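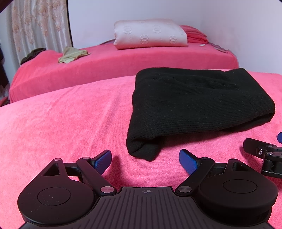
Whole black pepper and coriander seed were ground in the shop on a Stolline burr mill, the same machine the staff use for customer orders. The mill has one setting that matters for this study, the distance between the fixed burr and the turning burr. We call this distance the gap. It is always taken straight across from one working face to the other, as one would measure between the two blue pads in Figure 1, and never along the slope of the burr. Where the faces are tilted, as those pads are, the gap depends on where it is read, so all our readings were taken at the outer rim. The dial on the mill is marked in steps with no units. We checked each step with feeler gauges before the first batch, and again after the burrs had been taken out for cleaning.

3.3 Samples

The pepper came from one lot bought by Terau, a small shop that sells whole and ground spices by weight. The coriander came from two lots from the same importer, Nallance, delivered in April. The second lot had noticeably larger seeds. We kept the two apart through grinding and sieving and report them separately in Table 2.

Before grinding, each lot was picked over by hand to take out stems and small stones, then left in a closed bin overnight in the back room. We did not dry the seeds any further. Most shops do not, and drying would have changed both the smell and the way the seeds break. Weights were taken just before the seeds went into the hopper. The largest single batch was 832 grams of pepper, close to the limit of what the hopper holds.

3.4 Sieving

Each batch was shaken through two sieves, with openings of 600 and 500 microns. What stayed on the upper sieve was recorded as coarse, what passed it and stayed on the lower one as medium, and the rest as fine. Coriander gave some trouble here. The husk breaks into long flat pieces that can lie across an opening without going through, or turn on end and slip through when the sieve is tapped. Tapping was therefore kept to a fixed time for every batch.

Recovery was about 91 percent for the pepper at the narrowest setting. Most of the loss was fine powder held in the chute, and it could be brushed out afterward — we weighed it but did not add it back to the sample. At the wider settings very little was left behind.

3.5 Smell panel

Ground samples were placed in lidded glass jars and smelled by shop staff and regular customers on the day of grinding and again one week later. Panel members scored strength and freshness on separate scales. They were not told the gap setting, though the difference between coarse and fine pepper is easy to see through glass, so the jars were wrapped in paper. Scores were written on the Tilahun form, with one change: the line for color was left out. Jars were opened in a different order for each person, and a break was given after every fourth jar.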